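Fall floor care in the Westuvel building

October is when our floors take the most abuse. The leaves come down on the Van Dusen Street side, the first rain arrives, and everything on the sidewalk ends up in the lobby. Last year the entry tile had to be deep cleaned twice before the holidays, and the second cleaning was paid for out of money meant for the stairwell lights. We would like to do it once this year, in the spring, and leave it at that.

The new entry mats are down. There are two at the front door and one at the side door by the mailboxes. The front ones are 35 inches wide and overlap slightly, so please don't pull them apart to make room for a cart. If you are moving furniture, roll them up, set them against the wall, and put them back when you are done. The rubber edge should face the door.

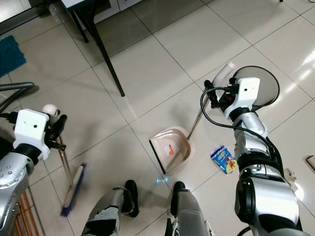 Grit is the main cause of dull tile. Small stones get caught under shoes and scratch the finish a little at a time, and after a few winters the walking path looks gray next to the edges of the room. Mopping over grit makes it worse, as the mop drags it from one side of the floor to the other. Sweep first, every time. On large square tiles with grout lines, a brush with dark blue bristles like this one can be worked along the lines first and then across the open tile. Grit that sits in the grout comes loose more easily when the floor is dry. Shake the broom out over the trash when you finish and store it with the bristles up. A broom that stands on its bristles in a closet for a month will bend and stop reaching the floor evenly.

The shared closet on the second floor has been cleaned out and restocked. Two of the old string mops were thrown away. The replacements are flat mops with washable pads, and there are 18 pads in the bin on the middle shelf. Used pads go in the bucket with the lid. Xolani Nkuna takes the bucket down to the laundry room and brings the clean pads back up. If the bin is nearly empty, leave a note on the clipboard inside the closet door.

On cleaning products: we have gone back to Kakero neutral floor cleaner for all of the tile in the common areas. Please follow the amount printed on the bottle. Too much cleaner dries to a sticky film, and the film picks up shoe marks within a day. Several people wrote in over the summer to say the third floor hall looked dirty right after it had been mopped, and film was the problem there. It took three rinses with plain water to get it off. Vinegar is fine on glass, but keep it away from grout. Bleach stays in the locked cabinet, and you can ask at the office if you think you need it.

Residents have also asked about trash in the hallways and the laundry room. The larger can by the dryers was removed in the summer after people began leaving kitchen garbage in it. Smaller baskets are easier to empty and nobody tries to fit a full kitchen bag into one. Lint, dryer sheets, and empty soap boxes can go in them. Food waste goes out to the bins behind the building. The back gate sticks in wet weather and has to be lifted a little before it will swing. A new hinge is on order from Trorkstead.
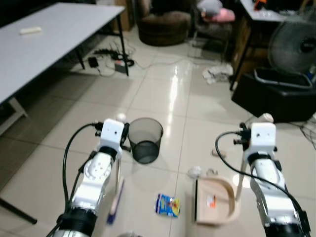

A round mesh wastebasket on the tile.

Baskets in the common areas are emptied before 9 in the morning. If one is full later in the day, tie off the bag, take it out back, and put in a fresh one from the roll in the closet. Mesh baskets need a liner. Without one, coffee and soda run straight through to the floor, and coffee left overnight will stain light grout.

Stains that are already there can often be lifted. Mix a spoonful of baking soda with enough water to make a paste, spread it on the grout, wait ten minutes, and scrub with an old toothbrush. Rinse with clean water and dry with a rag. Lụa Triệu did the stretch outside apartment 516 this way in September and it came up two shades lighter. Older stains may need a second round. If the grout is cracked or crumbling, don't scrub it. Tell the office where it is and it will go on the repair list. There are four spots on the list now, all of them on the first floor near the elevator.

A word about wet floors. We have two yellow signs, and both should be out whenever anyone mops the lobby or the main stairs. Mop one half of a hallway at a time so people have a dry side to walk on. The lobby takes longer to dry in cold weather, and the fan in the closet can be used to help it along — point it low, toward the elevator, and keep the cord against the wall.

The volunteer sweep-up schedule starts again this month. Each floor takes a week, beginning with the first. The job is small: sweep the hall, the landing, and the stairs down to the next floor, and wipe the handrail. Most people finish in half an hour. If you can't do your week, trade with a neighbor and write the change on the sheet by the mailboxes. Anyone who would like to pay instead can put $75 toward the cleaning fund, which covers the full season for one apartment. Checks can go through the slot in the office door. Write your apartment number on the check, please. We had two last year with no number and it took a while to sort them out.

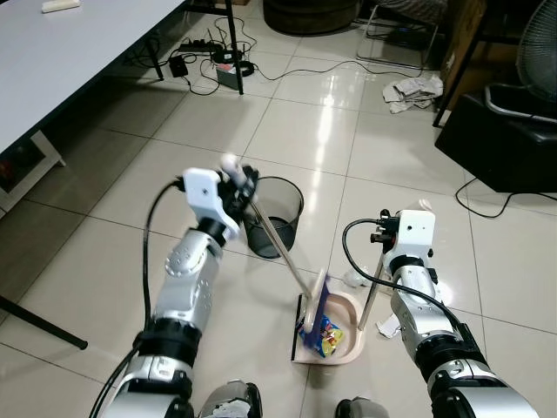
Do I have to mop when it's my week to sweep?
Mopping is handled separately, every other week, by the people who signed up for it. If you find a spill during your week, wipe it up and leave the rest of the floor alone.

Doormats outside individual apartments are still allowed as long as they lie flat and the door can open over them. Shoe racks and boot trays are not allowed in the halls, since the fire inspector wrote us up for three of them in the spring. Boot trays can go in the side entry, under the coat hooks. Label yours. Anything without a name on it at the end of the winter goes to the donation shelf.

The stairwell lights have been moved to next year's budget.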